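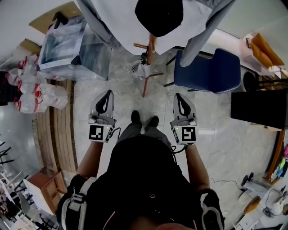 Okay, hi everybody, I'm Kolbrún, and I get four minutes on furnishing a shared room at Skuvton before Jidell takes over! (Slow down here.)

Start with seating, my favorite. Ask who's ever fought over a couch. Wait for hands.

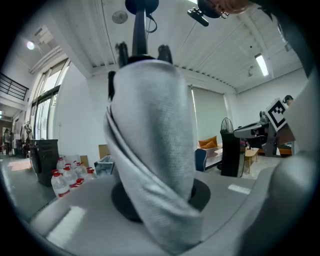

Couch with the orange cushion, blue office chair next to it, water bottles by the windows

Then the budget: 188 dollars, and yes, I went over. Mention the blinds if there's time, skip the rug story, questions at the end.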